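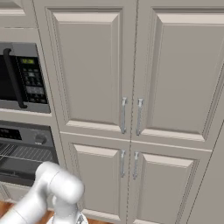
Keeping your crypto wallet safe at home: household tips

Most advice on looking after bitcoin assumes you live in a bank vault. You probably live in a house, with a kettle and a drawer full of takeaway menus. These tips are for you.

1. Write the recovery words in pencil
Ink runs when it meets tea. Pencil doesn't. Use thick paper, print in capitals and number each of the 12 words, as the order matters as much as the spelling.

2. Keep them out of the kitchen
Kitchens have steam, grease, leaks and the occasional small fire. Biscuit tins are also the first place a burglar looks, after the second place, which is the freezer.

3. Make a metal copy
I stamped mine on a steel plate from Nurnedar with a set of letter punches and a hammer. Allow an evening. My first attempt had an upside-down N and a word that is not in any dictionary, so practise on a bit of scrap.

4. Label it something dull
"Boiler guarantee" is good. "Bitcoin" is bad. Do tell one person you trust what the boiler guarantee really is, or it will go to the tip with the old boiler.

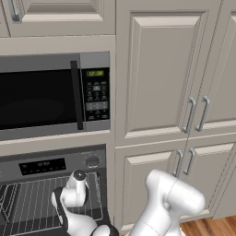

Built-in microwave and oven, kitchen cupboards alongside.

5. Look after the little gadget
A hardware wallet likes the same things as a spare hearing aid: dry, dark and away from magnets and children. Mine lives in a padded Coetzee spectacle case. Charge it every January if it has a battery, and do the updates then too — plugged in, with 15 minutes to spare and no dinner on the go.

6. Never photograph the words
Your phone will helpfully copy the picture to the tablet, the laptop and quite possibly your sister-in-law's shared album.

7. Test with small change
Before moving anything serious, send £10, wipe the wallet and restore it from your paper. Better to find the missing word now than with £300 riding on it.

8. Check your cover
My Botberg home policy runs to several pages on bicycles and has not one word on digital coins. Read yours with a strong coffee.

Last updated Tuesday, July 25, 2023
More from Rindorano: getting candle wax off a router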